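Brondbridge Film Society
Minutes of the programming meeting, 2019-08-15

Present: Colleen Kowalchuk (chair), Ravindran Gowda, Maëlle Gagnon, Sigita Bite (minutes)
Regrets: Clifford Charbonneau

The meeting opened at 7:10 p.m. in the upstairs room at the Fraser. Minutes of the last meeting were accepted with one correction: the June double bill started at 8, not 8:30.

1. Fall science fiction series
Ravindran reported that the distributor has confirmed nine of the ten titles requested. The tenth, Perkow, is only available dubbed. Maëlle would rather drop it than show the dub. Colleen said the dub is how most members first saw it. Agreed to show it dubbed and say so on the poster.

Running order stays as circulated, except that the two alien invasion pictures will no longer be on consecutive weeks. 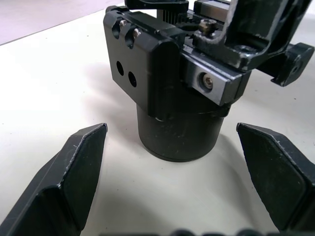 2. Ratings and content notes
Two parents wrote in about the creature feature shown in February. Sigita will add a content note to each listing. Colleen asked that notes be kept to one line and not give away endings.

3. Attendance and money
Total admissions for the spring season were 709. The best night was the Trivum restoration. The worst was the silent program, with 28 in the seats. Ravindran asked whether the silent program should move to Sunday afternoon. Left until Clifford is back, as he books the pianist.

Ticket price to stay at $9. Members' price unchanged.

4. Sound in the Fraser
The centre speaker still buzzes during loud passages. Maëlle has spoken to the theatre manager and will ask again in writing.

5. Other business
Colleen has a box of old lobby cards to sell at the opening night. The colour ones will be priced separately.

Action: Sigita, content notes. Maëlle, letter on the speaker. Ravindran, poster wording to the printer.

Adjourned 8:35 p.m.

Recent items
Fall series: full list of titles
Renewing your membership
Minutes of the June meeting

Comments
Doug R.: Glad Perkow made it in. The dub is terrible and I will be there.
Hanne: Please do move the silents to Sunday. The late bus is no good for us.
Doug R.: Are the lobby cards cash only?

Contact the Society | © 2019 Brondbridge Film Society | Back to top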